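The Desk Plant That Asks for Nothing

Artificial cacti are sold by the thousand to offices, waiting rooms and rental apartments, and very few buyers think about the container. That is a mistake. The pot determines whether the plant stays upright, whether it marks the table, and whether it looks like a finished object or a prop left over from a store display.

I spent part of January pricing and handling tabletop pots for a shared office on the second floor of the Hatton building. The requirements were short. Each table was to get one piece of greenery. Nothing could need water, and nothing could scratch the finish.

Start with the weight

A columnar cactus is a poor shape for stability. The mass sits high and the footprint is small. In a live plant, damp soil does the work of ballast. In an artificial one, the stem is usually set in foam, and foam weighs almost nothing.

The remedy is simple. Lift the insert out if it is loose, pour dry sand or fine gravel into the bottom of the pot, and set the insert back on top. Check the height before gluing anything down. The base of the stem should end up just below the rim, so that the top dressing hides the joint. If the foam is glued in, work the ballast in around its edges with a paper funnel and tap the pot on a folded towel to settle it.

Rangi McPhee, who fits out small offices and has done the Hatton floors twice, uses a push test. She places one finger at the top of the stem and moves it 11 millimeters sideways. A pot that rocks and comes back passes. A pot that keeps going gets more sand.

"People buy the tall one because it looks good on the shelf in the store," McPhee says. "Then somebody opens a window."

Faceted or tapered

Two pot shapes cover most of what is offered for a tabletop. The first is the faceted pot, with angled flat sides. The second is the plain tapered pot, narrower at the foot than at the rim.

Faceted pots suit upright plants with ribs. The planes of the pot and the vertical lines of the stem read as one design, and white is the safe color under a dark green column. The drawback is cleaning. Dust gathers where the planes meet, and a cloth tends to pass over it. A soft paintbrush does the job better.

Tapered pots stack, store flat in a closet and come in stronger colors. The Clerex range we handled included a good orange. The weakness is the narrow foot, which makes ballast more important.

Color should be judged in the room. Strong daylight washes out white and flattens pale shades. Orange holds up well against a honey-colored tabletop, although too many orange pots along one table begin to look like traffic control. White with a single bright pot nearby is easier to live with.

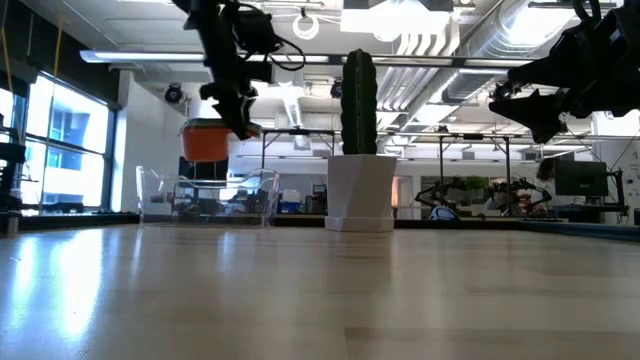

Saucers still matter

Buyers of artificial plants often throw the saucer away on the grounds that there will be no water to catch. Keep it. On a glossy wood surface the saucer protects the finish from the unglazed ring found on the underside of many ceramic pots. It also lets you turn or slide the plant without dragging grit.

A shallow saucer in the same color as the pot is the least obtrusive choice. Add three felt dots underneath. Mihăilă, the pottery workshop that supplied several of our samples, ships its saucers with cork pads already attached. The pads are thin and hold well, but cork crumbles if it is peeled off and reapplied.

Bear in mind that a reflective tabletop shows the base of the pot a second time. Chips and price-sticker residue on the lower edge will be noticed there first. Rubbing alcohol on a cotton pad removes most adhesive. Test it on the underside if the pot is painted.

Storing the spares

Extra pots and loose saucers belong in a clear plastic bin, where they can be found without unpacking. Rounded corners are easier to wipe out than square ones. Thin-walled bins flex when loaded with ceramic, so carry them from underneath.

We also tried a Stiltadent divider set, intended for small parts. It fit our saucers but wasted the upper half of the bin. Sheets of packing paper between pieces worked as well and cost less.

Upkeep

Dust an artificial cactus from the top down, following the ribs. Every few months, take it to a sink and use a damp cloth with a drop of dish soap, keeping water away from the foam. Sunlight is the main long-term problem. Plants kept beside large windows fade on one side, and a quarter turn each month evens out the change. Mark the starting position with a pencil dot on the underside of the saucer.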